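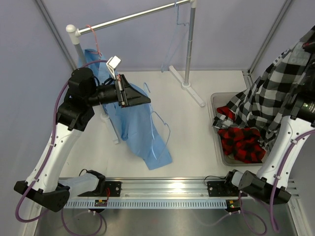
The Pliltari pair at the rail, left gripper on a blue hanger, tonight's washing in the bin.

Asto Pliltari two-arm kit, long-term review

I gave the Pliltari a kind write-up when it was new to me. It was April, I had the arms hanging their first garment by teatime, and I was in the sort of mood where you forgive a manual for having been translated by somebody in a hurry. I have since run it for 157 hours and would like some of that kindness back.

For anyone joining late, the kit is two arms, two grippers, the little boards that run them and a good deal of purple cable. Mine bolt to an aluminium rail along the front of a table. You supply the table and whatever it is you want moved about. I wanted clothes put on hangers and hung on a rack, a job I have avoided since adolescence and was willing to spend £1,921 to go on avoiding.

What it does well

Reach is generous. Both arms get to the middle of the table with plenty to spare, and either can go up to the rail without looking as if it's about to pull a muscle. The joints are smooth, and quiet enough to leave the radio on. I haven't had to tighten a screw on the links, and there are a lot of screws.

Hangers it manages better than I'd expected. Thin wire lying flat on a white surface is a nasty thing to pick up and I drop them myself. The wedge fingers slide under one edge, pinch, and up it comes, more often than not on the first go. Heavy shirts are harder. It will drag a big checked one out of the bin by whichever corner it fancies and then hold it there, like a waiter with the wrong order, until you give in and help.

Then there's the fault

The left arm lets go of nothing when it should, and now and then closes when it has been told to open. I'll describe it as carefully as I can, as Asto's support pages describe it as "unexpected grip persistence", which sounds like something you'd put on a CV.

What happens is this. The arm brings a hanger to the rail and gets the hook over. The software sends the open command and the screen says OPEN in a cheerful green. The fingers stay shut. The arm, believing itself free, sets off for the next job and takes the hanger with it. If the hook is over the rail by then, the rack comes too. Mine has been over twice. The second time it met the right arm on its way down, and the right arm, which had done nothing wrong, stalled and dropped a shirt on the floor.

The log has 1,687 hanging attempts in it and seven of these events. You could call that a good record. I'd point out that a car door which opened by itself at that rate would not get a good write-up from anyone, and that two of my seven came when I had a hand near the rail, straightening a collar.

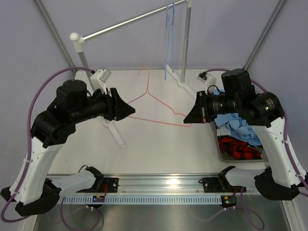
I tried the obvious things first. Fresh hangers, slower speeds, a wider margin over the middle of the table where the two grippers meet. I swapped the left gripper for the right one and the fault stayed on the left, so it isn't the fingers or the motor that drives them. I then swapped the two boards on the front, and the fault moved to the right-hand side by the end of the evening. I have rarely been so pleased to see something break.

My reading, for what it's worth, is that the board loses a message when the arm is at full stretch and pulling hard, and then reports the command it was given as though it were the position of the fingers. The green OPEN tells you what was asked for. It has no idea what the fingers are up to. That would be a poor piece of design on a toy, and on something with this much shoulder behind it I think it's a safety matter.

The stop button

Sold separately! The basic kit comes with a stop command on the screen, two clicks deep, in a menu you'll struggle to find with a clothes rack coming at you. I bought the wired button from Owusu, who sell the kit here, and it works. It cuts power to both arms. Do be aware that with the power cut the arms sag under their own weight, so whatever they were holding comes down with them. Stand back first, press second, if you get the choice.

Cables

A smaller grumble. The purple cables run down the outside of each arm, tied to the white links, and loop out past the base. Those loops need slack or the elbow tugs at them, but slack is what a passing sleeve likes best. I've had one hooked by a cuff. I now tie mine tighter at the top and looser at the bottom, and check them before each run.

Support

Owusu answered the same afternoon and posted a replacement board without an argument. Asto took longer, asked me to reinstall the software, asked again, and then sent a link to the page about grip persistence. The new board has behaved so far. It's the same revision as the old one, so I'm not hanging out any flags.

The rack

A word for the Raduden rack, which came with white feet, a rail that turns to jelly if you lean on it, and no opinions. It has been pulled over by a robot and still stands up. I've since weighted the feet, and you should too.

Would I buy it again?

For a bench where nobody's hands go near it, with walls round the sides and the wired button where you can hit it with an elbow, yes, grudgingly. As something to leave running in the corner while you sort socks beside it, no. Asto needs to put a proper position check on those fingers and include the button in the box. Until then I'd keep your sleeves rolled up, run it at half speed, and don't believe the green word on the screen until you've looked at the gripper.

Three stars. It would have been four, but the rack gets one.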